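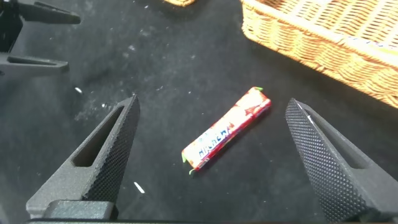
Hi everybody,

I have been meaning to answer Hok-lam Wu's message since the weekend, and now the coffee is made and the house is quiet, so you are going to get the long version. For those who missed it:

> Date: Monday, April 3, 2023
>
> Dear all, we have two baskets to sort for the Stosville welcome table and I can't decide how. Do we mix everything together, or keep food in one and house things in the other? Also, where does the candy go? My grandchildren have opinions but they are not impartial.
>
> Hok-lam Wu

My vote is to keep them separate, with food on one side and things for the house on the other. We mixed them in September, if you remember, and the family on Kao Street found a bar of soap under their bread - they were very gracious, but I have thought about that bread ever since. I'd put the bottle of water and the soda in first and let the fruit go wherever there's a gap. An apple and a lemon will sit happily almost anywhere. 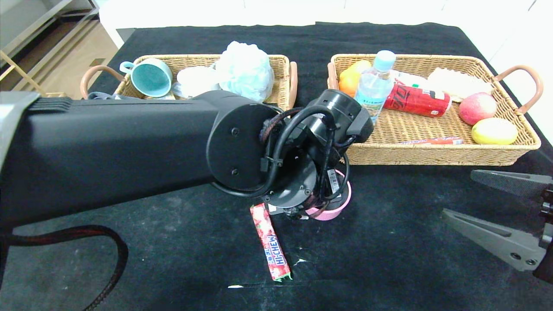

*Groceries in the right basket, mug and bath sponge in the left.*

The household basket is the harder one to my mind, because nothing in it is the same shape as anything else. Mugs like to lie on their side with something soft next to them, and a bath puff is perfect for that (it also fills out a basket beautifully and weighs nothing at all). Anything small and gray or white tends to sink out of sight, so tuck those in last.

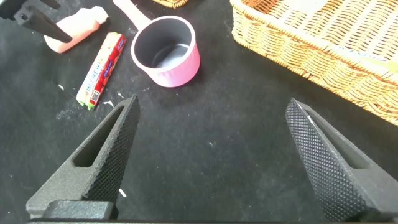 And please do leave the candy until the very end, when both baskets are otherwise settled. I like it along the front edge on the food side, where a child will spot it before the grown-ups do. My sister at Lirnora used to hide it at the bottom as a surprise, and one year it was found so late that it had welded itself to the wrapper. Small kitchen pieces like a measuring cup can go in with the mug.

I have 2 more baskets in the hall closet if we run over, the same ones we used for the Jilum supper, handles a bit wobbly but still good.

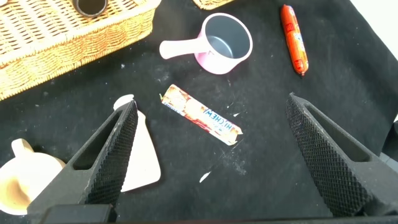
Does the sausage need to go in a cooler bag?

Go by the label, and if it says to keep it refrigerated, leave it in the fridge until the basket is ready to go out the door.

I can come over after lunch any day this week except Thursday - just call first so I can move the car.

Love to all,
Your neighbor at 404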